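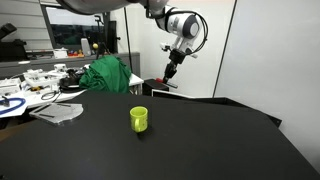
Test position, mug on the black table, gripper open air above and behind it

Ticket: Arm stops short of the mug handle
Project: Travon (shared workshop build)
Status: Solved, one small thing left open
Opened: April 22, 2023

What's going wrong

Travon homes fine, moves fine, and then stops short every time I send it to the mug. The fingers close on nothing, and the log says "target reached" as if all is well. Same result at slow speed and at full speed. I'm using the yellow-green mug because the camera picks it out from the black tabletop so easily – it's a great test object!

Setup

Controller board is the Nurnenex, stock firmware. Gripper mount was swapped last week for the longer Famalmont one. Table has not moved.

Log

Try 1. Re-ran homing, power cycled the board. No change, still short.

Try 2. Checked the cables over the wrist for pull. I moved the joint by hand through its whole range with the power off and nothing snagged. Put it back as it was.

Try 3. Turned the mug so the handle faced the front, in case the grasp point was being picked on the wrong side. The grasp point looked good on screen, right on the handle. Arm still stopped short, so vision is off the hook.

Try 4. Opened the config and found the tool length. It was still the value for the old mount! The new one is 60 mm longer. I changed it, saved, ran it again and got exactly the same miss. Very puzzling for one evening.

Try 5. The board keeps 2 copies of the config and was loading the backup at boot. Wiped the backup, saved again, restarted. First run after that, the fingers closed on the handle and up it came. I may have cheered loud enough to bother the laser cutter people (sorry, and thank you for the cookies).

Still open

The wrist gives a little buzz when it holds still for more than 900 ms. Doesn't hurt the grasp. I'll try a lower gain on that joint and post the numbers under this ticket.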